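I bought the Midurance tablecloth in December, after my old cotton one finally gave up at the seams, and I've had it on the big white table ever since. It's the grid one, black lines on white, with a little printed plate of food off to one side (orange slices on a pale dish). I went back and forth on that print for ages and now I'm really fond of it!

It cost me 30 dollars, and the plain Sultard one I nearly got was 50, so I was already in a good mood when the package came. Getting the fold creases out was another story. I left it spread out overnight and most of them were gone by morning, but one long one hung on for 2 weeks, right down the middle, and it drove me up the wall. 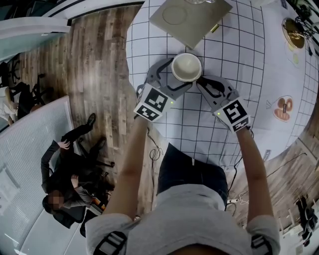 What I like best is how easy it makes laying things out straight. I'm hopeless at lining up plates by eye, and with the grid I just follow a line and everything looks like I meant it. My thick-rimmed white bowl looks lovely on it, and so does the round gold plate, though that one tends to collect cables more than cookies at my house.

Coffee wiped off fine. Tomato sauce took a second go with dish soap, and I can still find the spot if I go hunting for it. My friend Daiane Miranda has the same cloth in her kitchen and says hers slides around a bit, so she put six clips from Bridura along the edges. Mine stays where I put it, but my table is bigger and I'm not dragging chairs in and out all day.

I'd buy it again, and I'd love it in a dark green if they ever make one.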